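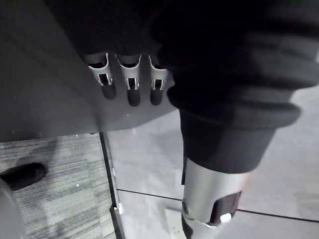

Last updated: May, 4:15 p.m.

How does a book get translated?

Some of the books you read were first written in another language. The writer may have worked in Korean, Swedish or Spanish, and someone else wrote the story again in English. That person is called a translator. Translators work with writing. People who turn spoken words into another language while someone is talking are called interpreters, and they have their own page.

Who decides to translate a book?

Usually a publisher does. A publisher is a company that makes and sells books. If an editor there likes a book from another country, the company asks the owner of the book for permission to put it into English. This permission is called the translation rights, and the publisher pays for it. The writer gets part of that money.

Then the publisher looks for a translator. Some translators work alone at home and are hired for one book at a time. Others get their work through an agency, a company that matches translators with jobs. Dandetti is an agency in the town of Cimberg. It handles children's books, game instructions, museum signs and a lot of letters from banks.

Starting work

Hanyu Liao translates from Chinese into English for Dandetti. English is the language she writes best, and most translators work in that direction, into their strongest language.

She reads the whole book before she translates any of it. A small thing in chapter one may turn out to matter in the last chapter, and she wants to know about it early. While she reads, she keeps a list of names, places and made-up words. Her list for a fantasy book called Mirholm had 669 entries — every village, every river and every kind of dragon had to be spelled the same way each time.

After that she writes a first draft. On a good day she finishes roughly 1,000 words. A page of jokes or a poem takes much longer, and on some days she gets through 500 words and stops.

The hard parts

Many words don't have an exact match. Chinese has different words for your mother's mother and your father's mother. English has "grandmother" for both. If the story needs you to know which one it is, the translator has to find a place to tell you.

Jokes are difficult too. Here is one in English:

What is black and white and read all over? A newspaper.

It works because "read" and "red" sound the same. In Spanish, the word for the color red is "rojo" and the word for read is "leído." They sound nothing alike, so the joke stops being funny. A Spanish translator would probably leave it out and write a new joke that fits the same spot in the story.

Sounds change as well. A dog says "woof" in English and "wang wang" in Chinese. A rooster says "cock-a-doodle-doo" in English and "cocorico" in French.

Then there are rhymes. In a picture book that rhymes, the translator has to keep the meaning, the rhyme and the beat, and the words still have to go with the drawings. If the drawing shows a goat, the goat has to stay, even when nothing useful rhymes with it.

Can't a computer do it?

Computer programs can translate very quickly, and many people use them to read a menu or a web page. They can make mistakes with jokes, with feelings and with words that have several meanings. Take the word "bat." It could be an animal or something you hit a ball with, and you need the rest of the story to tell which.

Some translators use these programs for part of a job and then check and fix every line. Others prefer to start with a blank page.

Checking

When the draft is done, Hanyu leaves it alone for a few days. Then she reads it out loud. If she trips over a sentence, she changes it. Next it goes to an editor, who reads the English and marks anything that sounds odd. At Chaudhry, the publisher of Mirholm, the editor sent the book back 3 times. The longest argument was over what to call a soup.

Last comes a proofreader, who looks for spelling mistakes and missing periods. Then the book can be printed.

Words to know

Draft — a piece of writing that is not finished yet.
Editor — a person who helps make a piece of writing better.
Source language — the language a book was first written in.
Target language — the language it is being translated into.

Try it yourself

Pick a short poem or song you know in English. Write it again using different words, and keep the meaning and the rhymes the same. If you speak another language at home, try it in that language and read it to someone in your family. Then look at the first few pages of a book from your shelf. If it was translated, you should find the translator's name there, often in small print near the name of the publisher.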